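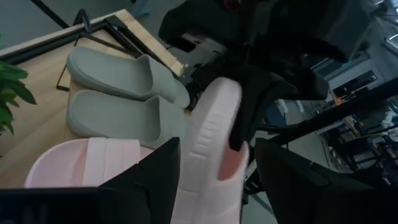 Teaching the Slipper Task: Gallery

Sorting and pairing slippers is one of the household tasks we recorded at the Dusdale workshop in June. A person drives the arm by remote control, and every motion is saved along with the view from the wrist. Each saved run is called a demonstration. The aim was 400 usable demonstrations by the end of the month. Counting the practice runs and the ones we threw out, operators drove the task 1125 times.

The page is arranged by topic. Notes under each heading come from the session log kept at the operator desk.

The pairs

The gray-green slippers lie side by side on the table, with the toes pointing the same way. One pink slipper is down on the wood and its match is up between the fingers. All of them are slides with closed straps and no heel. The operator's job is to leave each pair parallel, with room between the pairs for the gripper to get back in.

The grip

The raised slipper is held upright, one black finger on either side. We tried several ways of picking slippers up during the first week. Pinching the strap from above was quick but twisted the shoe on the way down. Taking it across the body gave better placements, and operators were asked to stay with that unless the slipper had landed upside down.

Lead and follow

The operator holds a small lead arm, built by Besnard, and the larger arm copies it. New operators tend to move too fast. The lead arm weighs very little and gives no sense of how much is swinging on the other end — we ask for slow wrists and a full stop before closing the fingers. Most people settle down after 12 runs or so of practice, and those runs are not kept.

By hand

For 11 of the starting layouts we also tried hand guiding. The operator stands at the table, takes hold of the arm and moves it through the task directly. It works well for showing the approach angle. It works less well for the final placement, where the person's own arm often gets between the wrist camera and the table. Those runs are stored in a separate folder.

What gets saved

Joint positions, finger opening and the wrist view, all on one clock. The recording software is Zanus. A run is marked good, fair or discard by the operator right after it ends, then checked again on Thursday by someone who did not drive it. Runs where a slipper was dropped and picked up again are kept if the recovery was clean.

Next set

Fesska is preparing the next table layout, with laced shoes and a low rack. The gallery will be extended when those sessions are done.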